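# Who Gets to Be the Funny One? Sidekicks and Accents in Animated Films for Children

Media Studies, Term 3 project report
Kiri Mudgway and Noémi Szilágyi
Supervising teacher: Glenys Pomare

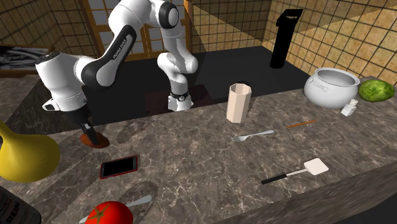 We picked this topic because Noémi has an accent and has been told, by a seven-year-old she babysits, that she sounds like the bad guy's helper. She asked which bad guy. He said all of them.

Our question was whether the way a character speaks in an animated film tells you what sort of job they will be given in the story. Our guess was yes. Ms Pomare said a guess was fine as long as we wrote it down before we watched anything, so it is written down, in purple pen, with October next to it.

## What we did

We chose 5 animated films from the shelf at the Curkurcombe library. This is a polite way of saying we took the ones that weren't scratched. For every character with a speaking part we noted three things: how they spoke compared with the hero, what they did in the plot, and whether anyone laughed at them for something other than a joke. Both of us coded each film separately and then compared sheets. Where we disagreed we watched the bit again, and where we still disagreed we asked Kiri's dad, Tane Mudgway, who fell asleep during one film and so has been left out of the results for it.

Altogether we logged 431 lines from sidekicks. Background villagers were not included, as they mostly shout "Look!" and then run.

## What we found

The heroes all sounded as though they had grown up in the same street. It didn't matter whether the story was set in a desert, a castle or the bottom of the sea. Their parents sometimes had accents, which raises questions about the street.

Villains varied more than we expected. In 2 of the films the villain spoke more formally than anyone else, with longer words and better grammar. Noémi's theory is that children are being warned off vocabulary. Kiri's is that a slow, careful voice just sounds more threatening than a fast one, and the colour of the lighting does the rest.

The sidekicks were where our guess held up best. In 3 of the films the character with the strongest accent was also the one who fell over, ate something they shouldn't, or misunderstood a simple plan. None of them got to come up with the plan. One had a very good idea near the middle and was sat on.

## Asking an actual audience

Rochelle Bright let us show two short clips to her class of Year 2s and ask who they thought was clever. Most picked the hero. When we asked why, the answers were "he's the main one", "his hair" and "he talks normal". We think the last one matters, although the hair had strong support.

One girl chose the sidekick and argued for him at length. She has asked to see our report when it is finished.

## Problems with our method

"Accent" is a slippery thing to code. Everybody has one, and we were measuring against the hero, who is an odd choice of ruler. We also only had what the library had, and the films were made many years apart. A fairer study would use films from the same few years and more than two coders, preferably ones who aren't sharing a bag of chips and whispering.

We also didn't look at dubbed versions. Noémi watched one of the films as a child in Hungarian and is fairly sure the sidekick was the sensible one. She is trying to get hold of a copy from her aunt – if it arrives before marking, we will add a page.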